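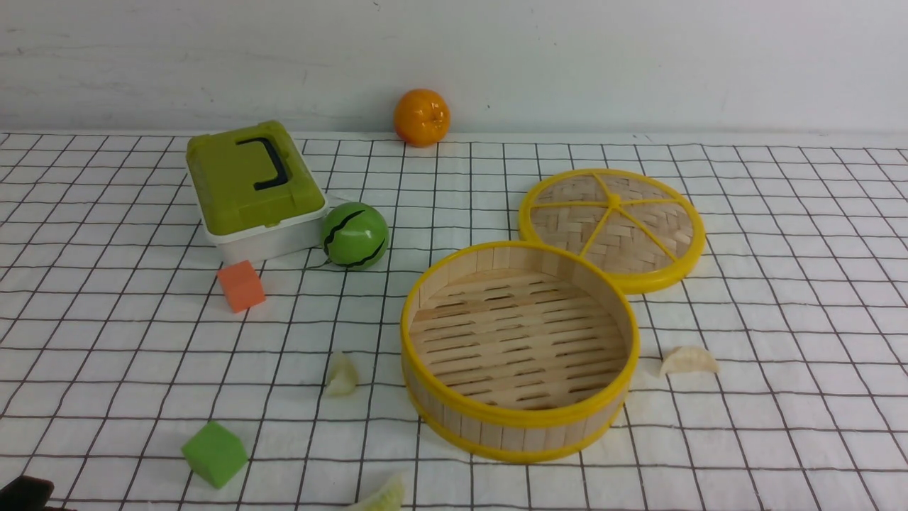
Ticket 1068 – Larkby recipe planner, shopping list doubles when shared
Status: open, waiting on support

Hello again, and thank you for getting back to me so quickly. I know you must have a pile of these to get through, so I'll try to put everything in one place.

I share one household with my sister on Larkby. Whenever she opens the list on her tablet, every item on it shows up twice on my phone. It began in February, right after the update, and it was fine for a good long while before that. 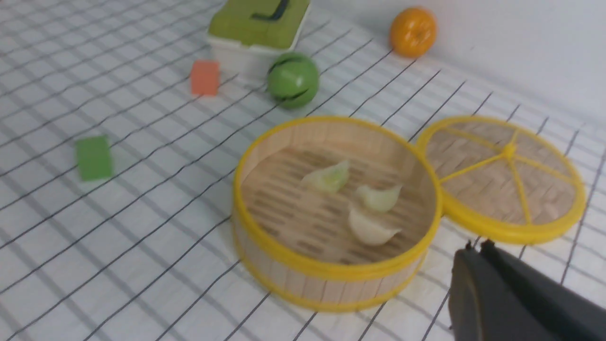
I did the steps you sent, in order. Signed out on both devices, cleared the saved data, signed back in. The list was clean until supper time and then the doubles came back – 600 grams of flour had become two lines of 600 grams, and I very nearly bought both!

Reply from Jihad Sfeir, Larkby support:
Thanks so much for your patience with this. Could you check whether Cusi sync is switched on for both devices? It's under Settings, then Household. Only one of them should have it.
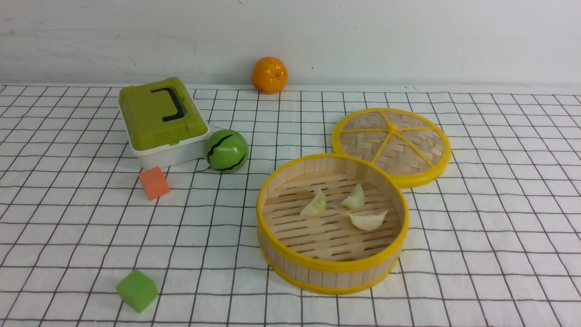
Well, it was on for both. I've turned it off on the tablet and left my phone alone, and I've added 3 test items to see what happens. No doubles so far, but I'd like to leave the ticket open until after the next big shop, if that's all right with you.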